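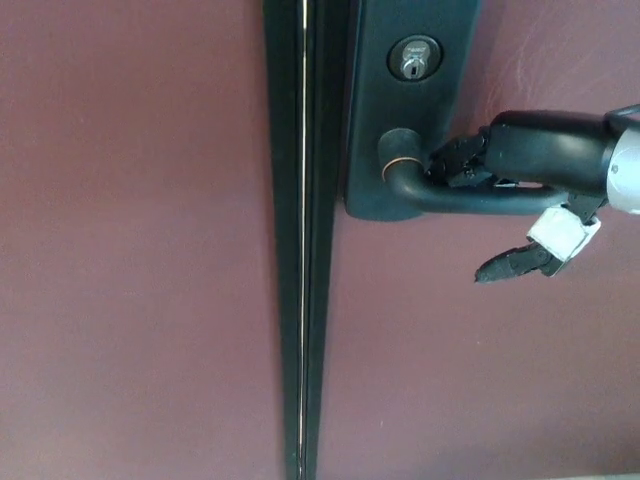
Warum lese ich seit einiger Zeit wieder eine Lokalzeitung, obwohl ich jede Nachricht kostenlos im Telefon finde?

Weil ich im Telefon alles über die Welt erfahren habe und fast nichts über den Ort, in dem ich wohne.

Ich schreibe das am 12. August, und es ist warm in der Küche, also bitte ich um Geduld, wenn die Sätze nicht alle gerade stehen. Deutsch ist meine dritte Sprache. Ich habe es zum großen Teil mit Zeitungen gelernt, damals noch mit einem Bleistift in der Hand, und vielleicht ist mir das Thema deshalb so nah.

Seit ich in Fotau lebe, hatte ich drei Quellen für Nachrichten. Erstens die App Hirano, die aus vielen Portalen Meldungen sammelt und mir morgens eine Liste schickt. Zweitens kurze Videos, die mir Bekannte weiterleiten. Drittens den »Fotauer Boten«, den ich nur beim Zahnarzt gelesen habe. Die Reihenfolge war auch die Reihenfolge der Wichtigkeit.

Im Frühjahr wurde bei uns die Buslinie 5 verkürzt. Sie fährt jetzt nur noch bis zum Bahnhof und nicht mehr bis zur Siedlung oben am Hang. Ich habe das an der Haltestelle gemerkt, mit zwei Einkaufstaschen. In Hirano stand davon kein Wort, dafür hatte ich an demselben Morgen vier Meldungen über die Trennung eines Paares bekommen, das ich nicht kenne. Im Boten war die Verkürzung schon Wochen vorher angekündigt, mit einem Bericht aus der Ratssitzung und mit dem neuen Fahrplan. Ich hätte es also wissen können.

Danach habe ich etwas gemacht, was meine Familie ein wenig komisch fand. Ich habe eine Woche lang alle Meldungen aufgeschrieben, die Hirano mir geschickt hat. Es waren 324. Von diesen betrafen fünf unsere Region, und von den fünf handelten zwei vom Wetter. Eine war ein Unfall auf der Autobahn, der schon am Vortag passiert war. Die anderen zwei waren wirklich interessant, aber beide kamen ursprünglich aus dem Boten, nur gekürzt und ohne den Namen der Zeitung in der Überschrift. Man musste ganz nach unten blättern, um ihn zu finden.

Das hat mich mehr geärgert, als ich gedacht hätte. Jemand geht am Abend in eine lange Sitzung, hört zu, schreibt auf, fragt nach. Und dann lese ich das Ergebnis in einer App und danke im Kopf der App.

Nun will ich nicht ungerecht sein. Die neuen Portale können vieles, was der Bote nicht kann. Meine Nichte schaut zum Beispiel regelmäßig die Videos von Skirnthorpe, einem kleinen Portal, das Gesetze und Haushaltszahlen mit Zeichnungen erklärt. Ich habe dort endlich verstanden, was eine Erststimme ist (nach so vielen Jahren!). Die Sprache ist einfach, aber nicht dumm, und unter jedem Film stehen die Quellen. Für Menschen wie mich, die ein Wort wie »Bebauungsplanänderungsverfahren« zuerst in Stücke schneiden müssen, ist so etwas ein Geschenk.

Der Bote dagegen schreibt, als ob alle Leser hier geboren wären. »Auf dem Gelände der früheren Molkerei« steht da, und ich weiß nicht, wo die frühere Molkerei war. Ich habe der Redaktion deswegen einen Brief geschrieben, freundlich, mit der Bitte um eine kleine Karte bei solchen Artikeln. Eine Antwort kam nach kurzer Zeit: Man werde es besprechen. Eine Karte habe ich bis jetzt nicht gesehen, aber neulich stand hinter der Molkerei in Klammern der Straßenname.

Über das Geld muss ich auch etwas sagen. Das Abonnement auf Papier ist mir zu teuer, ich habe das digitale genommen. Der Bote gehört seit kurzem zum Verlag Fesell, und der bietet Neukunden im ersten Jahr bis zu 40 Prozent Rabatt an, je nach Laufzeit. Was danach kommt, steht in einer kleineren Schrift. Ich habe mir das Ende der Frist in den Kalender eingetragen und werde dann neu entscheiden. Was mir nicht gefällt: Seit dem Verkauf ist der überregionale Teil Wort für Wort gleich wie in den anderen Blättern des Verlags. Ich hoffe, dass sie am Lokalteil nicht auch noch sparen.

Hirano habe ich übrigens nicht gelöscht. Ich habe nur die Benachrichtigungen ausgeschaltet, und das Telefon liegt beim Frühstück jetzt im Flur. Zuerst kommt der Lokalteil, dann der Kaffee, dann die Welt. An manchen Tagen steht im Lokalteil nur etwas über das Schützenfest und einen entlaufenen Hund, das lese ich dann trotzdem ganz, auch wegen der Vokabeln.

Wenn jemand von euch eine Lokalzeitung kennt, die ihre Artikel zusätzlich in einfacher Sprache anbietet, schreibt mir bitte den Namen in die Kommentare. Ich möchte der Redaktion noch einen zweiten Brief schicken und hätte dafür gern ein gutes Beispiel.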